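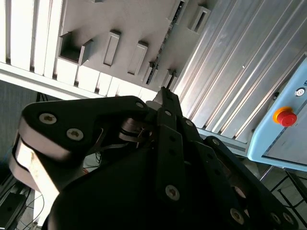
4 Hand prüfen und nachziehen (Zelle Uden)

Gilt für die Mehrfingerhand an Zelle Uden. Akberg-Zelle hat andere Schrauben, siehe dort. Intervall: alle 3.000 Zyklen oder nach jedem Crash, auch nach leichtem.

Zeitbedarf 30 Minuten, mit Sehnenwechsel deutlich mehr.

Werkzeug: Innensechskantschlüssel, Drehmomentschraubendreher, Schraubensicherung mittelfest, fusselfreies Tuch, Lampe.

VORSICHT – Quetschgefahr. Finger stehen unter Federspannung, auch stromlos. Nie zwischen Glied und Handfläche greifen.

1. Programm anhalten, Arm in Wartungsposition fahren. Tempo 4 %, nicht mehr.
2. Not-Halt am Bedienkasten drücken (roter Pilzkopf, gelber Ring). Bleibt gedrückt bis Schritt 9.
3. Eine Minute warten. Dann erst anfassen.
4. Schwarze Fingerglieder abwischen. Auf Risse achten, vor allem rund um die Schraubenköpfe. Kratzer am hellen Gelenkgehäuse sind egal, Dellen nicht.
5. Schrauben an den Gliedern der Reihe nach prüfen, von der Handfläche zur Fingerspitze. Lose Schraube ganz raus, Gewinde säubern, Schraubensicherung drauf, wieder rein. Moment laut Datenblatt Sproģis. Nicht nach Gefühl!
6. Mit der Lampe zwischen die Finger leuchten. Sehnen und Federstreifen dürfen nicht ausgefranst oder geknickt sein. Überkreuzen ist ok, Scheuern nicht.
7. Jeden Finger von aussen langsam durchbewegen. Hakt was – nicht drücken, Abschnitt 5.
8. Kabel am Handgelenk kontrolieren. Lose Schlaufen so binden, dass sie nirgends hängen bleiben. Kabelbinder nicht knallfest.
9. Werkzeug raus, alle weg vom Arm. Not-Halt entriegeln, quittieren.
10. Referenzfahrt, danach Halter an der Platte einzeln anfahren. Langsam. Fingerspitzen dürfen die Kanten nicht berühren.

Hinweis: Meldung 1755 nach der Referenzfahrt heisst meistens, ein Finger stand beim Einschalten nicht frei. Hand öffnen, Referenz nochmal. Kommt sie wieder, Zelle sperren und Justinas Lapiņa anrufen.

Hinweis: Sehnen nicht ölen. Auch nicht ein bischen. Ersatz liegt in Dostthorpe, Lieferzeit einplanen.

Eintrag ins Zellenbuch: Zyklenstand, welche Schrauben lose waren, Kürzel.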